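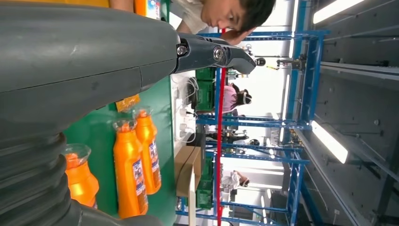

Mavwood shared workshop, arm bench
19/09/2026
Entry by E. Parsons, with T. Oakley on the laptop

Goal for the session: get the arm picking orange bottles off the green board without tipping the ones beside them. Bottles only. The Sugden conveyor is a separate job and has its own book.

Setup as left from last entry, except:
- wrist camera remounted, so its picture is now sideways. Tia rotates it in software. Don't turn the bracket back, the calibration was done in this position.
- jaw pivot bolt re-torqued and marked with paint pen on the back face. If the mark has moved, stop and check before running.
- board clamped at the two far corners only. Near side is free so crates can come up against it.

Frame check. Jogged to home, then to the four corner marks. Offset in X was 9 mm at the far left mark and near zero at the others, so a bad corner rather than a bad frame. Found the mark itself was off. Redrew it from the board edge and re-ran. All four inside tolerance.

Gripper. Jaw opening set to 100 mm for approach. The old value of 170 was left over from the box trials and is too wide here, as the outer jaw lands on the next bottle when two are lying close together. Closing force stays at the low preset. The bottles flex in the middle and spring out of the jaws if squeezed there, so the grasp point has been moved toward the cap end, just below the shoulder.

Runs, in order:

Set A, single bottle lying flat, label up. No trouble. Lift was clean every time and I stopped the set early.

Set B, two bottles side by side and touching. Mixed. The detector draws one box around both when the labels line up. Tia split them by cap position instead of body outline and that fixed most of it. Still fails when one cap is hidden under the other bottle's shoulder.

Set C, bottle partly behind the bellows. Detector loses it, as expected, since the arm is in its own view. Added a look pose: arm backs off to the side, takes a still, then plans from the still. Costs time on each cycle. Acceptable for now.

Set D, a bottle with a clear cap. The cap washes out under the ceiling lights and the orientation flips end for end about half the time. Tried a lower exposure, which helped the cap and made the labels unreadable to the detector. Left exposure where it was. Will try a piece of card as a shade over the board before touching the camera settings again.

Total picks logged: 200, across all four sets. Log is on the bench laptop under the Zavberg folder, file names by set letter.

Hands near the jaws. We are both in the habit of straightening a bottle while the arm is still enabled. From now on, the drive goes to hold and the person at the laptop says "held" out loud before anyone reaches over the board. The slow speed limit is not a substitute. Elbow joint can still swing toward the person when the wrist unwinds.

Cabling. The white leads on the tabletop need to go in a tray. One plug was dragged along the bench during Set C when the arm backed off. No damage, but the look pose now passes over that spot on every cycle. I have some leftover tray from the Estov rig that should fit - it will need cutting at one end.

Bellows. Slight creak at full bend, heard on the return to home. No split or scuffing found with a torch. Wiped down with a damp cloth, creak unchanged. Possibly the inner ring rather than the rubber. Note the sound if you hear it and write down the joint angle, please.

Open items
1. Cap hidden in touching pairs. Tia to try a nudge move that separates them before the pick.
2. Shade card for Set D, then repeat the set with the same start positions.
3. Cable tray.
4. Jaw pads. The left pad is lifting at the tip. Replacement glue is in the grey drawer, leave clamped overnight.
5. Place moves have not been tested at all. Every pick so far ends with the bottle lowered back to the same spot. Would like crate drops working by December.

Tia's note, added at pack-up: home pose in the saved program is the new one. If you load the older file it will go home through the space where the board clamp handle now sticks up. I have renamed the old file with OLD in front and will delete it next time unless someone wants it.

Power off at the wall, pendant on its hook, bottles left on the board for the repeat of Set D.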